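3.2 Racks and the storage of plates after washing

The second group of items in the study concerned the equipment in which plates are left to drain. Halcombe and Testa, the two housing sites that took part, differ in the size of their kitchens but not in the way dishes are handled after a meal. At both sites residents wash by hand, and at both the counter beside the sink serves for draining and for preparing food. The space given up to a rack is therefore a matter of some concern to residents, and it was raised in interviews more often than the washing itself.

Sotomayor and Piras collected 300 responses to the written survey, of which 100 came from households with a counter less than 800 mm wide. Respondents in the latter group were asked where they kept their plates between meals. A majority left them in the rack and took them from it directly when setting the table. Ferraro had noted the same habit in her earlier interviews at Hidby, where she described the rack as "a cupboard without a door." We adopt her view in what follows and treat the rack as a form of open storage.
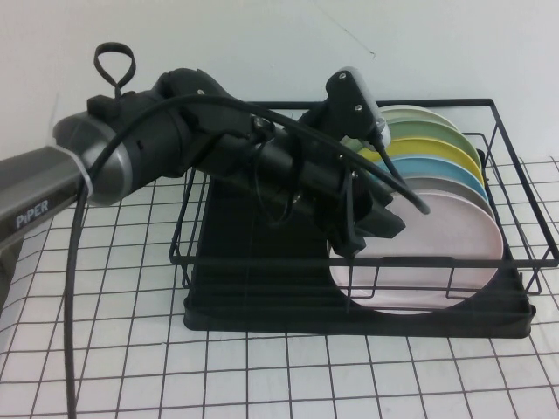
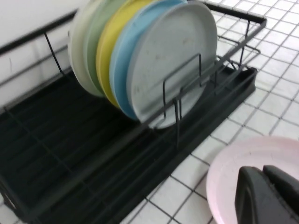

Figure 4. Round plates in pastel colors and a black wire dish rack.

Open storage of this kind places two demands on a rack. It must keep plates apart so that air can pass between them, and it must allow any one plate to be reached with the others left in place. Wire dividers meet the first demand with little material, and the upright, edge-on position seen in Figure 4 also keeps the depth taken up by each plate small. The second demand is harder to satisfy. When plates overlap from back to front, as they do in the second view, the front plate shows most of its face and those behind it show little more than a rim. Residents whose plates were all white reported taking the nearest one in every case, with the result that the plates at the back were seldom used. Those with plates in several colors reported choosing by color, and in family households a color was often assigned to each person.

Drip trays were the subject of more complaints than any other part. Tomoana and Alexiou asked 20 residents to keep a record of how often the tray was emptied during February. The records were uneven, and four were returned blank, but those that could be used suggest that trays were cleaned only when they had begun to smell or when the rack was moved for another purpose. Grooved trays were considered more difficult to wipe than flat ones. Several residents had removed the tray altogether and placed a folded towel under the rack. The Flurero rack, which was lent to both sites for comparison, is discussed separately in Section 3.4.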